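Packing up the Ustden office: notes for my slot, 10 minutes plus questions

Slide 1, title. Say hi, thank the Sketstead people for the room, check they can hear me in the back. Skip the bio, it's on the handout.

Slide 2. Okay so, start with the move itself. We went from Ustden to Ulard in October, and I was the one who said "how hard can it be, it's just boxes." Let them laugh. We had 900 items on the inventory when I finally made one, and I made it far too late (after the kitchen was already taped up, which meant cutting it all open again to find out how many kettles we owned. Two!).

Slide 3, the floor. I love this part, so don't rush it! My one big tip is to clear a patch of floor before you touch a single shelf. We packed on tables the first day and everybody's back hurt and things kept sliding off. Then we moved down to the floor, pushed the desks out to the hall, and it went so much faster. Open box on one side, your pile on the other, and a bare stretch between them where you set down whatever you're dealing with right now. Keep that stretch bare. Someone will try to park a lamp on it.

Slide 4, the picture. Leave it up while I talk about light floors: small things like screws and pen caps show up pretty well on pale planks, and on the old brown carpet at Ustden we lost them all day long. Point out the open box up in the corner, then go on to labels.
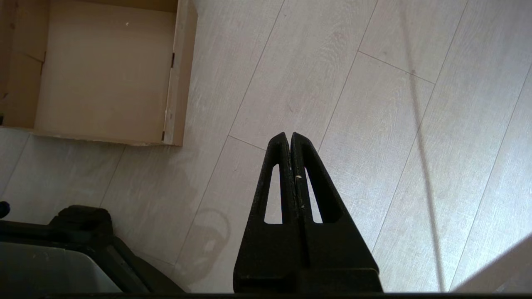 Guillot wrote back after the run-through that the floor idea is fine if your knees are, and that I should say something for people who can't kneel. Fair point, and I've added it: put the box on a low bench, sit on a chair, same bare patch next to you on the bench. Mention a second person to do the taping.

Slide 5, labels. Write on the side, never the top, because the top disappears the minute you stack. Room first, then contents, then a number. We skipped numbers for the first 13 boxes and I still haven't found the good scissors.

Slide 6. What I'd do over: inventory first, smaller boxes for books, and stop at a decent hour (we were still taping at 11 p.m., the labels from that stretch are unreadable). If I'm running long, drop the books story.

Questions. Somebody always asks about bubble wrap. We used towels.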